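Leader arm gravity comp or just get used to it?
Forum › Teleoperation and demos › Two-arm setups

bakke_elin
Started on the marker tidying task this week, all by teleop, two arms. I've got 300 demos to get through before the end of October and I'm slower than I'd like. The picking is fine. It's the bit where you hold the leader arm still over a pen while you decide which way to close the fingers - my wrist is wrecked after an hour. Do people run gravity comp on the leaders, or do you just toughen up?

Marker layout is random each go, baskets stay put at the back by the lamp.
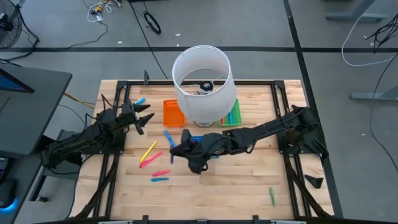
Right arm on a blue one, left arm hanging about near the others

Any tips welcome, I'm fairly new to this!
Elin

yeison_c
Gravity comp, yes, every time. I did 1000 without it on the old Suvlow leaders and by the end my demos were rubbish, you could see me sagging in the joint plots. Turn it up until the arm floats and then back it off a touch.

Rivadeneyra_B
Disagree a bit. With it on full I overshoot, and the follower goes bump into the table. I'd rather have some weight in my hand. Elastic band from the shoulder joint to the bench, cheap as chips.

yeison_c
The elastic band pulls differently depending where you are though. Fine near home, horrible at full stretch, and her right arm is reaching a long way over there.

Rivadeneyra_B
Fair, I work much closer in. Still wouldn't go full float.

nhyira.m
Can I ask why random layouts from the start? We did fixed spots first, then spread out. Also that green one way over on the right by itself - which arm gets it?

bakke_elin
Right arm, in theory. I keep forgetting and going for it last, so half my episodes end with the same move. Is that bad?

nhyira.m
It's bad if it's every time, the policy will learn your habit. Write the order on a sticky note before each episode. Boring but it works for us.

Espinoza_E
I'd leave the order alone, personally. People tidy however they tidy, and mixed orders made ours dither between two pens. We had 3000 episodes on the Zerkon bench and the ones from a single person with a fixed habit trained best.

nhyira.m
Best on your layouts, Édgar :) Try it with a pen where your person never put one.

Espinoza_E
We did! It was... all right. OK, it missed a few.

bakke_elin
Thanks all. Gravity comp is on at a bit over half, and I've managed 4 sets since lunch with no moaning. Going to try the sticky note for a batch and leave the next batch alone, then compare. Brayan, what thickness of band?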